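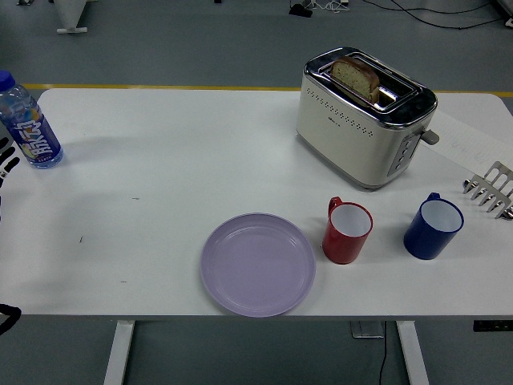
Tostadora de dos ranuras en color crema, con remates cromados, sobre mesa blanca.

Galar: un corpus abierto de recetas con pan del día anterior

Versión 5 del corpus. Textos en español, con las variantes originales en francés cuando las hay.

Qué contiene

Galar reúne 397 recetas domésticas cuyo ingrediente principal es el pan duro o asentado: migas, sopas de ajo, torrijas, pudines, albóndigas ligadas con miga, picatostes, salmorejos y un montón de platos sin nombre fijo que en cada casa se llaman de una manera. ¡Nos encanta este material! Hay pocas cosas tan repetidas en las cocinas y tan mal recogidas en los libros, y leer de un tirón las diecisiete maneras de remojar una torrija es un placer que recomendamos a cualquiera.

Las recetas vienen de cuadernos familiares, hojas sueltas y transcripciones de conversaciones. De ellas, 236 tienen además una nota oral asociada, transcrita casi al pie de la letra, con sus dudas, sus «un chorrito» y sus «hasta que lo veas». No hemos tocado esas expresiones: son lo mejor del conjunto.

Estructura de los archivos

recetas.csv: una fila por receta.
notas_orales.jsonl: las transcripciones, enlazadas por el campo id_receta.
vocabulario.txt: términos locales con su equivalencia aproximada (rebanada, rodaja, canto, cuscurro, corrusco y compañía).
medidas.csv: tabla de conversión de medidas caseras.

Campos de recetas.csv

id_receta: identificador numérico.
titulo: tal como aparece en la fuente, con faltas incluidas.
tipo_pan: hogaza, barra, molde, centeno, mezcla o sin_especificar.
estado_pan: asentado, duro, tostado o rallado.
liquido: leche, caldo, agua, vino, tomate u otro. Admite varios valores separados por punto y coma.
ingredientes: texto libre.
elaboracion: texto libre.
idioma_original: es o fr.
confianza: de 1 a 5, según la legibilidad de la fuente. El 5 quiere decir que dos personas leyeron lo mismo sin consultarse.

Cómo se hizo

El grueso de la transcripción es de Huguette Hervieu y Bastien Boyer, que empezaron con los cuadernos de Bruninmont y ya no pudieron parar. Nelli Lindqvist diseñó el esquema de campos y revisó las medidas una por una (la entrada «taza de las azules» llevó una tarde entera y sigue abierta, se aceptan teorías). Maxence Barbier tradujo los originales franceses.

Cuando una fuente no da cantidades, el campo se deja como está. No hemos rellenado nada a ojo, ni siquiera en los casos en que parecía evidente, como la sal.

Carga rápida

import pandas as pd
recetas = pd.read_csv("recetas.csv", sep=",", encoding="utf-8")
dulces = recetas[recetas["liquido"].str.contains("leche", na=False)]

Ojo: filtrar por leche no da solo postres, también salen varias sopas y un pastel de pescado buenísimo.

Limitaciones

El pan de centeno está poco representado y el de maíz no aparece. Muchas recetas hablan de «pan de pueblo» sin más; van como sin_especificar.
Los tiempos de horno proceden de cocinas muy distintas, varias de ellas de leña. No sirven para comparar temperaturas.
Hay recetas casi idénticas que conservamos por separado si vienen de cuadernos distintos. Para quien necesite eliminar duplicados, el script agrupar.py propone parejas, con bastantes falsos positivos entre los pudines.
Las notas orales incluyen consejos de conservación que no se han contrastado. No deben usarse como guía de seguridad alimentaria.

Cambios en esta versión

Se incorpora el cuaderno Besson, con recetas saladas y una preciosa serie de tostadas para caldo.
El campo estado_pan separa por fin «duro» de «tostado». ¡Gracias a Baptiste Poulain por insistir!
Corregidos los acentos rotos en vocabulario.txt.

Licencia y cita

CC BY 4.0. Para citar: Hervieu, H., Boyer, B., Lindqvist, N. y Barbier, M., Galar: corpus de recetas con pan del día anterior, v5, Grandden.

Contribuciones

Se reciben recetas nuevas hasta octubre para la siguiente versión. Basta con abrir una incidencia con el texto transcrito y, si se puede, el lugar de origen. Las hojas manchadas de aceite son bienvenidas, siempre que se lea la letra.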